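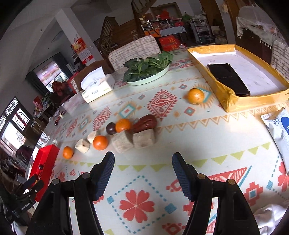

Words and checks: the upstairs half of Prolard Cottage | Updated 30th September | 759 shares | 14 comments

I do this walk-round twice a year, once in April and once now, before the heating goes on and the family starts turning up for long lunches. It takes me a morning with a mug of tea and a pencil. My notes from this time are under each item, so take the list and ignore the moaning if you like!

HALL AND STAIRS

1. Smoke alarm, press and hold the test button. OK.
Loud enough to upset next door's dog. The Zileo one on the landing has a replace-by date on the back and I've still got two years.

2. Stair carpet and handrail. NEEDS DOING.
Third tread from the top has a lifted edge again. I glued it in April (badly) so this time it's getting proper tacks. Handrail is solid all the way down.

3. Nothing stored on the stairs. FAILED, then OK.
One bag for the charity shop, one box of books, one shoe. All moved before I wrote this line, so I'm counting it.

KITCHEN

4. Carbon monoxide alarm. OK.
Tested, dusted, put back on its shelf.

5. Boiler service in date. BOOKED.
Văduva Heating are coming out for it. I asked for a morning and got "between eight and six", as ever.

6. Hot water at the tap. OK.
The Misura probe thermometer said 62 at the kitchen tap after a minute's running, which is hot enough to scald, so I've stuck a little sign above it for visitors. Upstairs basin has a mixing valve and comes out a lot gentler.

7. Fridge seal and use-by dates. OK-ish.
Seal fine. I won't go into what was in the mustard.

8. Plugs and leads. NEEDS DOING.
Kettle lead is fine, toaster lead runs too near the hob and has to swap places with the bread bin. No extension leads plugged into other extension leads, and I'm rather proud of it after last winter.

DINING ROOM

9. Tablecloth overhang. OK.
If you've a crawler or a new walker coming, fold it up or clip it. A good tug and everything on top comes down with it. I use four clips from the garden drawer.

10. Table legs and chairs. OK.
Sat in every chair and wriggled. One squeak, no wobble.

11. Nibbles and little ones. READ THIS ONE.
My niece's boy is at the grab-everything stage, so I went over this properly. Anything small and round is the worry: grapes, whole nuts, hard sweets, cherry tomatoes. Grapes get cut lengthways into quarters. Dates have their stones taken out before they're cut up. Citrus gets peeled, split and checked for pips. Whole nuts and hard sweets stay out of reach until he's at least five, and he sits down to eat, no wandering about with his mouth full.

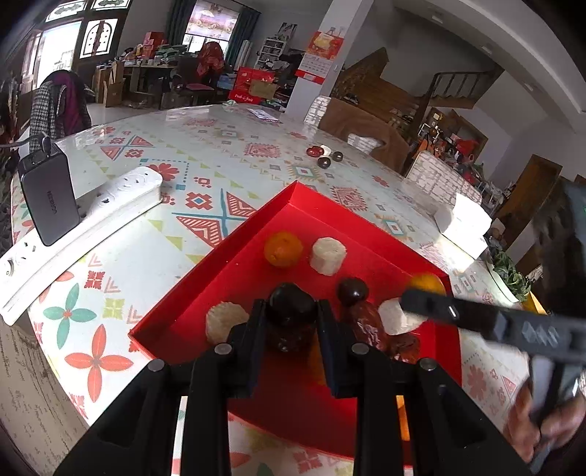 Mandarin, red dates and a chocolate in the red box on the table.

12. Candles. CHANGED.
I've gone over to the battery sort for the windowsill because the curtains are too close. If you're keeping real ones, heavy holders please, and nowhere near a draught.

OUTSIDE

13. Back step and path. NEEDS DOING.
Green and slippery. Stiff brush, bucket, an hour I haven't got.

14. Outside light. OK.
New bulb. The sensor comes on for cats and goes off for me.

Jobs carried over: stair tacks, toaster, back step. I'll tick them off underneath as I get round to them.

Recent posts
Bleeding a radiator without ruining the carpet
What I keep in the under-stairs cupboard
Loft hatch: checks before the cold weather
My April walk-round and what I missed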